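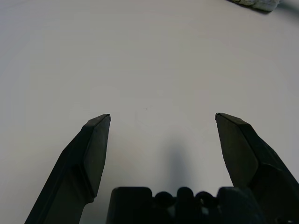
Flindanis: a word list of kitchen slang

Hi! I'm Rizwan, and this is my collection of words that cooks and dishwashers shout at each other. I started it in June on the backs of order slips, and then Mizanur Gamage talked me into typing it all up (thanks, Mizanur).

What's in it

There are 2,000 entries in one plain text file, words.txt. Each line has the word, what it means, and the kind of kitchen I heard it in, with tabs in between. I left 49 of them without a meaning - I've heard two or three stories for each and can't pick.

Using it

Open it in any spreadsheet and sort however you like. Swear words start with a star, so they're easy to filter out if you're using this in a classroom.

Known problems

Spelling is all over the place! Most of these were never written down, so I went by ear. Diner words are way overrepresented too, and bakeries get only 5 entries.

Last update: 14 Jul 2021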